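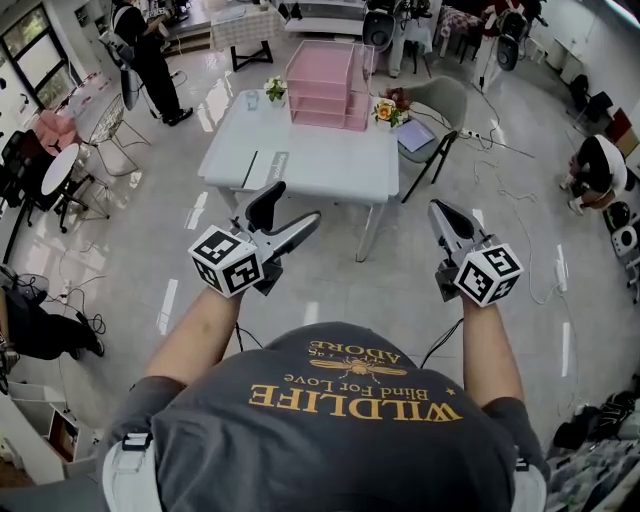 A white table with a tiered pink drawer organiser, two vases of flowers and a drinking glass.

News > Press releases > Home and living

Vokow opens desk organising rooms at its Huvness centre

Category: Home storage, Community programmes

April 14, 2017 – Vokow, the home storage and furnishing company, has announced the opening of 10 desk organising rooms at its centre in Huvness. The rooms are intended for members of the public who wish to learn how to set up and keep a small working table at home, and are available to book from today.

The opening follows a trial held at the same centre in February, in which 127 households took part. Participants were asked to bring a list of everything kept on their desk or side table and to decide, with the help of centre staff, which of those items were used daily. Many reported that the greatest difficulty lay with small articles such as pens, chargers, letters and receipts, for which no fixed place had been set aside.

Each room is furnished simply. A typical arrangement consists of a white rectangular table with slender metal legs and a grey moulded chair, with a translucent pink drawer organiser standing on the far half of the table. Flowers are placed on either side of the organiser, and the area nearest the chair is left for the work in hand.

The pink organiser belongs to the Kinus range, which Vokow introduced to its stores last year. The company chose a see-through finish for the range after customers said that they tended to forget what they had put away in closed boxes. Visitors to the rooms may use the organiser during their session and may borrow one for up to 20 days before deciding whether to buy.

"A desk is often the last part of the home to be given any thought, and the first to be covered in things that belong elsewhere," the company said in a statement. "We wish to offer residents a quiet place in which to try a different arrangement. Flowers and a glass of water have as much right to be on the table as paperwork, and our rooms are set out with that in mind."

Sessions last one hour and are free of charge. They cover the sorting of papers, the use of tiered storage, the placing of vases and glasses away from documents, and a short routine for clearing the table at the end of the day. Printed guidance is provided to take home. Groups of up to six may be accommodated by arrangement with the centre.

The rooms were fitted out by Coetzee, the interiors firm which also carried out the refurbishment of the centre's entrance hall. The work covered 1053 square metres in all, including a new reading area and step-free access from the car park – a change requested by visitors during the February trial.

Bookings may be made in person at the Huvness centre or by telephone during opening hours. Vokow will review demand at the end of the summer before deciding whether to offer similar rooms at its other centres.

Notes to editors

Vokow designs and sells storage, tables and seating for the home. Kinus is a range of desktop and drawer storage sold in Vokow stores. Requests to visit the rooms should be sent to the Vokow press office.

Last updated: April 2017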